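Firero Hilfe-Forum > Büro und Einrichtung > Regale und Vitrinen

Glasregal: Leuchtenspiegelung verringern und Belastbarkeit für Ordner

regalplan_ost
18. Juli 2019

Wir haben im Arbeitsraum ein hohes Glasregal des Typs Skirkeo übernommen, Höhe laut Lieferschein 2.000 mm. Eine Montageanleitung liegt nicht vor. Künftig sollen Ordner hinein, vor allem die blauen Ringordner, die derzeit noch auf dem Tisch liegen.

Problem 1: Die Leuchtstoffröhre spiegelt sich diagonal über die Scheiben. Beschriftungen hinter dem Glas lassen sich nur aus einem seitlichen Winkel lesen. 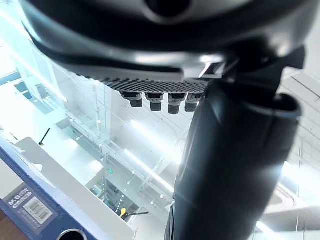

Glasregal mit Spiegelung der Röhre, links unten ein blauer Ringordner

Problem 2: An den senkrechten und waagerechten Profilen sitzen kleine runde weiße Beschläge. Mir ist nicht klar, ob diese tragende Funktion haben oder nur die Bohrungen abdecken. Der Vorbesitzer nannte 40 kg pro Boden, konnte aber nicht sagen, ob der Wert für Flächenlast gilt oder auch für eine einseitig gestellte Ordnerreihe.

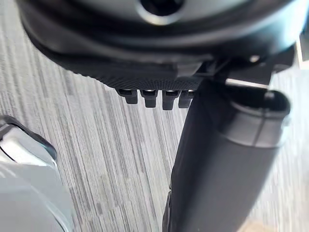

Zur Leuchte: Sie ist unter der Decke montiert, der Lichtstrom beträgt nach Datenblatt 2.688 lm, ein Diffusor ist nicht vorhanden. Versetzen wäre möglich, müsste aber über die Hausverwaltung laufen und käme frühestens im August in Frage. Matte Klebefolie auf dem Glas möchte ich vermeiden, da die Rückstände beim späteren Abziehen schwer zu entfernen sind.

Meine Fragen sind also: Lässt sich die Spiegelung ohne Folie beseitigen, und wie prüfe ich die Beschläge, ohne das Regal komplett zu zerlegen?

lichtwinkel

Eine Spiegelung an einer ebenen Scheibe ist reine Geometrie: Einfallswinkel gleich Ausfallswinkel. Ein Diffusor vor der Röhre senkt die Leuchtdichte und macht den Reflex breiter und schwächer, beseitigt ihn aber nicht. Abhilfe schafft nur eine andere Lage von Leuchte, Scheibe oder Betrachter.

Vorgehen:

Standpunkt markieren, von dem aus die Ordner normalerweise gelesen werden. Eine zweite Person hält einen kleinen Taschenspiegel flach an die Scheibe, und zwar dort, wo der Reflex stört. Was man im Spiegel sieht, ist der Bereich der Decke, der frei von Leuchten bleiben muss. Für die oberen und unteren Böden wiederholen.

Oft genügt es, das Regal um einige Grad zu drehen. Vorher ausräumen. Ein beladenes Glasregal wird nicht verschoben, auch nicht auf Filzgleitern.

Falls die Leuchte bleiben muss, kommt ein Raster mit seitlicher Abschirmung in Betracht. Havell führt Aufsteckraster für Röhrenleuchten, die Baulänge muss passen. Ein Raster kostet Licht auf der Arbeitsfläche, das ist einzuplanen.

bohrbild

Zu den Beschlägen: Von außen ist das nicht sicher zu beurteilen. Abdeckkappen lassen sich in der Regel mit dem Fingernagel oder einem Kunststoffspatel anheben, Klemmhalter nicht. An einer unbelasteten Stelle probieren und kein Metallwerkzeug an der Glaskante ansetzen. Sitzt unter der Kappe eine Schraube, handfest prüfen und nicht nachziehen, solange die Zwischenlage nicht kontrolliert ist. Ohne elastische Zwischenlage liegt Glas direkt auf Metall und kann an der Kante ausbrechen.

Zur Last: Die 40 kg würde ich ohne schriftlichen Nachweis nicht ansetzen. Glasdicke messen, auf einen Stempel in der Ecke achten (ESG ist meist gekennzeichnet) und mit beiden Angaben beim Hersteller anfragen. Schwere Ordner nach unten, gleichmäßig über die Breite verteilt. Ersatzhalter und Zwischenlagen gibt es bei Gallagher auch einzeln, dafür wird der Bohrungsdurchmesser benötigt.

aktenfach85

Wir haben bei uns die Ordner in einen normalen Blechschrank gestellt und im Glasregal nur noch leichte Sachen. Seitdem ist das mit der Spiegelung egal. Rückenschilder in Mattpapier helfen übrigens auch ein bisschen, die glänzenden sind hinter Glas kaum zu lesen.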